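4.2 Dark cloths and the lint question

I should say up front that I came to this part of the study as a person who owns far too many tablecloths, so I had opinions before I had data. The question for this section is a small one. When people clear a table and decide whether the cloth can stay on for the next meal, what are they looking at? In Section 4.1 we talked about stains, and stains turned out to be easy. Everybody sees gravy. Lint is another matter, and on dark cloths it took over our interviews in a way I hadn't planned for.

We visited homes in two neighborhoods, Vesham and Pledden, and collected 508 short entries from people's table diaries. An entry could be as brief as "shook it, put it back" or as long as Milagros Dimaculangan's full page on why she stopped buying navy (I loved that page and have quoted from it more than my co-author thinks is wise). About a third of the entries mention fluff, crumbs, threads or dust, and most of those come from households with dark cloths. I don't want to lean too hard on that share, as people with dark cloths may just be the kind of people who write more about fluff!
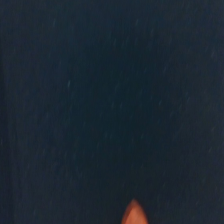

Dark fabric gets picked for hiding things, and that was the first reason nearly every household gave us. Jomar Magbanua told me he went dark after one bad evening with beet soup and never looked back. But what hides soup shows lint. In Figure 2, above, the blue-black surface is covered with short pale streaks, most of them slanting the same way, and it's very hard to say which are fibers sitting on top and which are the texture of the material catching a bit of light. One whitish-blue mark left of center is plainer than the others, and that's the one people point at. We heard the same trouble described in the diaries again and again. You see a streak, you go to pick it off, and your fingers close on nothing.

This matters for how we coded the entries. Our first plan had one category, "lint present," and Giang Lý and I each took a stack of diaries and went through them separately. We disagreed all over the place. When we sat down one Monday to sort it out, we found that the diarists themselves were using two different ideas and we had been squashing them together. Some people meant bits they could remove. Others meant a look the whole cloth had taken on, a sort of graying that no amount of shaking would shift. So we split the category into "loose bits" and "tired surface," recoded everything from the beginning, and got along much better after that.

Loose bits are dealt with on the spot. The usual tools are the flat of the hand, a damp sponge, a strip of tape or a quick flap out the back door, and the hand wins by a mile. Cayetano Moya wipes his cloth toward himself with the side of his palm and catches everything in the other hand, which he learned from an aunt and which I have since taken up at home – it works fine on crumbs and not at all on fibers. Tape was the most praised method and one of the least used. People like it, then they can't find the roll.

A tired surface leads to a different kind of decision, and a slower one. Nobody in our diaries threw out a cloth over it. The cloth gets moved down a rank instead: from the dining table to the kitchen, from the kitchen to the ironing pile as a pressing pad, and finally to the floor under something that drips. We found four of these ranks often enough to name them, and they are listed in Table 3. Virgilio Tiongson has one cloth that went down through every rank and then came all the way back up for a birthday when the good one was in the wash. I have no category for that.

The other thing that came up is where people look. I had assumed they check the whole cloth. They mostly don't. They look around whatever has been sitting on it, or close to where their own plate was, and a patch of open fabric in the middle of the table can go unremarked for days. Several diarists wrote that they noticed specks only after putting something light-colored down nearby. A white plate or a pale bowl makes you look at that part of the table, and then you're looking at everything next to it too.

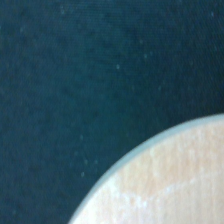
Figure 3. Small pale specks on a dark teal surface, including a group of three close to the curved rim of a pale, round object (lower right).

I'd be careful about turning this into a rule. We didn't set up a comparison with dark plates on dark cloths, and the households that use pale dishes are also the ones that set the table most often, so they have more chances to notice anything at all. Still, it fits with what people told us out loud. When I asked Milagros how she knows a cloth needs shaking, she said she puts the plate down and the cloth tells her.

Light-colored cloths get their own treatment in Section 4.3, where the trouble is mostly tea.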